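Chapter 7

Looking After a Hand-Held Gripper

In this chapter you will learn to:
name the wearing parts of a two-finger hand gripper
inspect the pivots, linkage arms and finger pads in a fixed order
set the opening and check that both fingers close on the centre line
record a fault so that another technician can act on it

7.1 Why a hand tool needs a schedule

Chapter 6 dealt with grippers bolted to the flange of an arm. Those tools are moved by motors, their travel is limited by software, and most of their faults show up first as a number in the controller log. A hand-held gripper has no such log. The operator squeezes, the fingers close, and a camera on the tool records what the fingers did. If a pivot has loosened, the operator will usually correct for it with the wrist without noticing, and the first person to see the fault is whoever reviews the recordings.

The Lukumay cell, used for the worked cases in this part of the book, keeps its hand grippers to the same geometry as the arm-mounted ones. Recordings made by hand are only useful to the arm if a given opening means the same thing on both. A finger that sits two millimetres off centre on the hand tool teaches the arm to miss by two millimetres. Maintenance of the hand tool is therefore counted as part of the maintenance of the cell, and the two are entered on one sheet.

7.2 Parts of the tool

The type treated in this chapter has a central body, a housing on each side of it, two linkage arms and two fingers. Each arm turns on a metal pivot at its inner end and carries a smaller pin at its outer end. The fingers are faced with soft pads. The camera looks forward over the body, so that the pivots, the arms and both pads stay in view during work.

Four of these parts wear. The pads wear fastest, then the outer pins, then the inner pivots. The arms themselves seldom wear but can be bent if the tool is dropped on its fingers. The body and housings need only wiping down and a check for cracks near the fasteners. 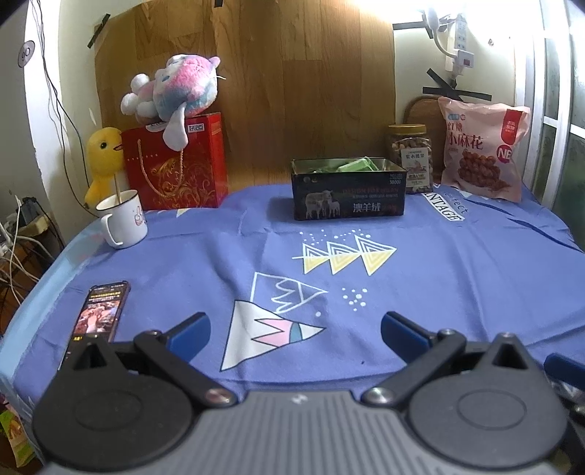
The camera view is the most useful inspection aid the technician has. A single still taken with the fingers fully open shows whether the two arms leave the body at the same angle, and whether the pads point at each other. At Lukumay a reference still is taken when the tool is first set up, and every later still is laid over it. A shift of the pivots against the reference means that the camera has moved in its mount. A shift of the pads with the pivots unchanged means that the fault lies in the arms, the outer pins or the pads.

The surface on which the tool is used matters less than is often supposed. Patterned cloth and crowded tables make it harder to judge the edge of a pad by eye, and for this reason the reference still is always taken against a plain card. Ordinary working stills may be taken anywhere.

7.3 The routine inspection

The inspection is done in the order given. A loose pivot alters the result of every check that follows it, so the pivots come first.

Step 1. Wipe the pads, arms and body with a dry cloth. Do not use solvent on the pads.

Step 2. Hold the body firmly and try to rock each arm up and down at its inner pivot. Any movement that can be felt should be taken out by tightening the pivot until the arm is just free to swing. Repeat on the other side.

Step 3. Do the same at the outer pins. A pin with play is replaced. It is not tightened.

Step 4. Close the fingers slowly on a strip of paper held at the centre line. Both pads should touch the paper together. If one touches first, go to Section 7.4.

Step 5. Open the fingers fully and measure the gap between the pads at three heights. The readings should agree to within half a millimetre.

Step 6. Look at the edges of the pads. A pad that is lifting, split or polished smooth is changed, and its partner is changed with it.

Step 7. Take the working still and compare it with the reference.

A practised technician needs around 32 minutes for the whole routine. Lukumay carries it out after every 60 hours of use, and again after any fall, however slight.

7.4 Setting the centre line

When one pad reaches the paper before the other, the cause is nearly always one of three: unequal pivot tension, a pad seated crookedly, or a bent arm. Deal with them in that order. Slacken both pivots, retighten them by equal amounts and repeat Step 4. If the error remains, remove and reseat the pads. If it still remains, take off both arms and lay them one on top of the other on a flat plate. Any difference in shape will be plain. A bent arm is not straightened, as the metal or plastic around the hole will have been strained.

After the arms have been refitted, the tool must be opened and closed 146 times before the final measurement. The figure comes from the Flerko procedure, which Lukumay adopted without change. Fewer cycles may do, but the sheet has a box for the count and the box must be filled.

7.5 Case: tool 2195

Tool 2195 was returned in March with the note "grips to the left". Oľga Štefanec, the technician on duty, found no play at either inner pivot and equal readings for the gap. The paper test showed the right pad touching late. On reseating, a thread of packing material was found trapped behind that pad. The pads were changed as a pair, the cycles run and a new working still taken, which matched the reference.

The entry on the sheet gave the symptom, the test that revealed it, the cause, the parts fitted and the name of the technician. Compare this with the operator's note. "Grips to the left" describes an effect seen from behind the tool and leaves open which pad was at fault. Section 7.6 sets out the wording to be used for such notes, beginning with the rule that left and right are always given as seen in the camera view.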